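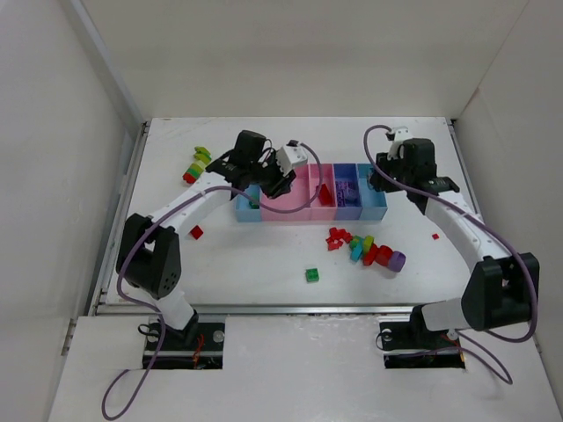 Femmont Sorting Bench: README

Status: in use, last revised March 8, 2025
Site: Rodonberg returns hall, bench row C
Maintained by: Zamanik, workplace systems

What is in this folder

Recordings, shift notes and task sheets from the two-arm sorting bench at Rodonberg. The bench takes mixed toy parts and puts them into a row of coloured bins. Staff at Rodonberg used to do all of this by hand. They now do part of it by hand and look after the bench for the rest.

The folder is meant for two groups: people at Zamanik who work on the control software (project name Puma), and people at Rodonberg who want to see what was recorded at their workplace and why.

Contents

recordings/ one folder per run, joint positions and video
tasks/ the task sheets, in the wording given to staff
notes/ shift notes, typed up from the paper book
changes/ what was altered on the bench and when
LICENCE.txt terms of use

There are 600 runs. Each covers one tabletop load, from the parts being laid out to the operator ending the run. Runs that were stopped early are kept and marked "stopped" in the index. Please don't filter them out without saying so in your report.

The bench

Two white arms stand at the front corners, each on a black base set into the front panel. Light grey walls close off the other three sides of the white tabletop. The sorting tray sits in the middle and has five bins: light blue, pink, pink, purple-blue, light blue. The two pink bins are separate in the index (pink_1 is the left one, seen from the front).

Parts are small and awkward: blocks, cubes, rings, cylinders, and some red pieces that are a good deal smaller than the rest. Colours in use include red, green, yellow, teal and purple. Part colour and bin colour do not have to match. The task sheet for the run says what goes where.

How the runs were made

An operator lays out the parts, reads the task sheet and starts the run. In the first 40 runs the operator moved both arms by hand control throughout. After that the software moved the arms and the operator stepped in when needed. Every step-in is logged with a start and end time. If the log is blank, there was no step-in.

Operators were asked to lay parts out as they would come off the returns trolley. In practice some people made neat rows and others tipped the box out. Both are fine and both are in the data.

What changed for staff

This section was added after staff at Rodonberg asked for it.

Hand sorting is still done at benches 1 and 2. The arms' bench takes the loads with no broken parts in them. Checking for broken parts is done by a person before the load goes over, and this is now counted as a task of its own on the rota. It wasn't at first, and the shift notes for June show the trouble this caused: checkers were marked down as idle.

No one stays on the arms' bench for a whole shift. Three complaints came up often in the notes: standing still for too long, waiting for the bench to finish a load that could be done faster by hand, and not being told when the software had been updated. Updates are now written on the board beside the bench before the shift starts. The waiting has not been solved.

Sorting speed is not used to judge individual staff. Operator codes in the index are changed every 10 runs, so runs can't be added up into a record of one person's work.

Known problems

The smallest red pieces are often missed. Staff pick them up at the end of the load and put them in by hand, with the arms parked.

Rings stacked in a line get picked up two at a time. Marked "double" in the index.

Cables can hang over the tray and hide a bin from the camera. Video from those moments should not be used to judge whether a part went in.

In 3 runs the index gives the wrong tray order. See changes/tray_order.txt.

Limits on use

The data comes from one bench in one hall. It says little about heavier goods, soft goods or anything in packaging. Do not use it to set staffing levels or work rates, at Rodonberg or elsewhere. The licence rules this out.

Corrections

Leave a note in the paper book at bench row C, or add a file to changes/ with the run number in its name. Requests from staff to have a run removed are handled first and need no reason.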